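Teaching Two Arms to Clear a Table
Final report, Multent student project, Purness track

1. What we set out to do

The plan in our proposal was one sentence long: collect enough examples of a two-armed robot putting trash in a bin that a policy could learn the job. The sentence took a whole semester. Our task list had paper cups, crumpled paper and scraps, all to end up in the beige bin at the right end of the table. We picked trash on the grounds that it was cheap and we had a supply.

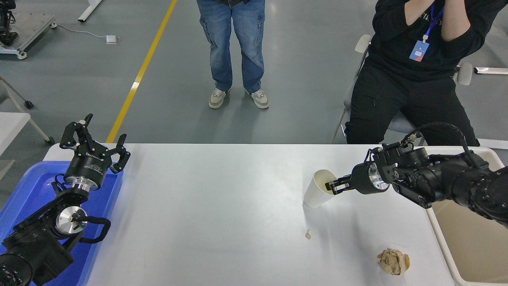
2. Collecting the episodes

Each episode was driven by hand, with one of us steering the arms and another calling out the next object. We recorded 572 episodes between February and May, mostly in the evening, plus one Sunday we agreed not to repeat. Of these, 511 survived review. The rest were thrown out for dropped frames, a wrong task label, or an operator who forgot to press stop and went for coffee.

Small scraps were the slowest part. A fragment the size of a crumb gives a two-finger gripper very little to hold, and our depth readings treated it as part of the tabletop. The Stirnov labeling tool had no category for it either, so we added one called "bit."

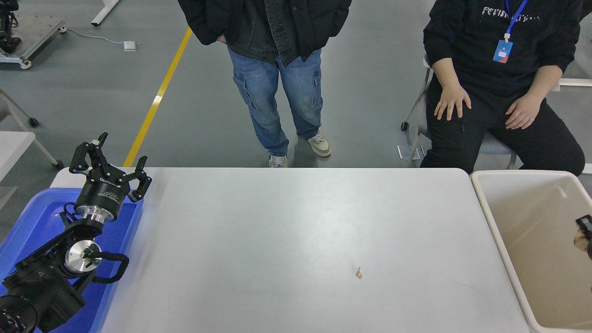 3. What counts as done

We argued about this more than about the network. Is the table clear if the bit is still on it? Our first rule said yes, our second said no, and by then we had 58 episodes labeled under the first rule. They were relabeled over two long nights. The final rule tracks the large paper and the bit separately, with a success flag for each.
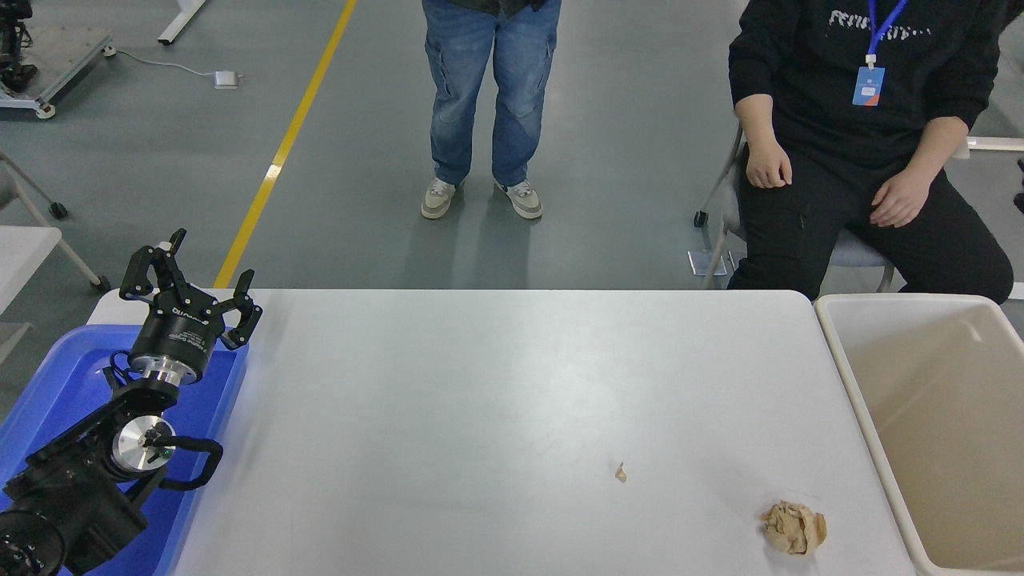 Figure 3. Crumpled paper and a small fragment on the table, bin empty.

We also began varying where the paper was put down. In the early episodes it was nearly always in the same spot, and the first policy learned that spot very well – it would reach there with great confidence whether or not there was any paper.

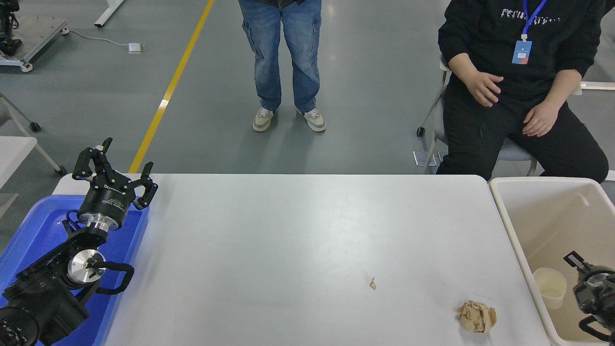
Training used the Kontogiannis baseline with its default settings, apart from a longer action window. The cup was learned first and the big paper second. The bit remains mostly unlearned, and next year's group is welcome to it. They should write the success rule before recording anything, and check the free disk space too: the raw recordings came to 749 gigabytes, on a drive we had been told was plenty.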